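13 October 2025

Tackle shield rig, session 8. Dekar pads refitted after the stitching went in June. Load cell zeroed before each block, sampling at 500 Hz. Ran 65 hits on the left shoulder side, then swapped to the Ukness foam and repeated. Peak force drifts down over the last third of each block, so either the foam is taking a set or the bracket is creeping.
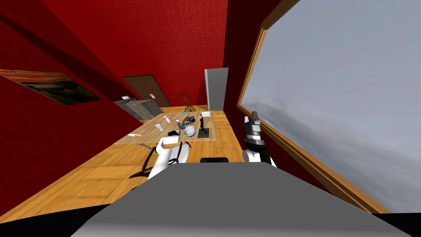
Foam recovery is next. Leave the pad unloaded between blocks and measure thickness at the centre and both corners. The simulated room has a plank floor and red walls, and with the view tilted this steeply the floor line is no use as a level, so take pad angles from the rig datum only. Bracket bolts to be marked with paint pen.

Block 2, hit 143 in the running log, is a double strike. Exclude it. Noguchi strap still slips at the buckle.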